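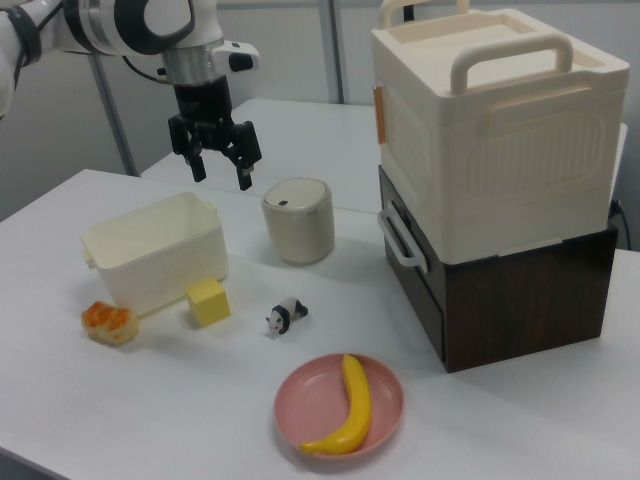 4.2 Recording a demonstration by hand

1. Press Guide on the Skeltuvlow pendant. Hold the wrist before you release the brake.
2. Move the gripper over the first item – the toy banana, for instance – and press Mark.
3. Close the gripper from the pendant. Do not push the fingers together by hand.
4. Carry the item to the open bin, press Mark again, then open the gripper.
5. Press Save. A take longer than 30 seconds is split in two.

CAUTION: Keep your free hand off the table while the brake is released.

Note: Error 605 means a mark was missed. Record the take again.

Skeltuvlow Setup Guide – © 2020 Bostitz – Back to top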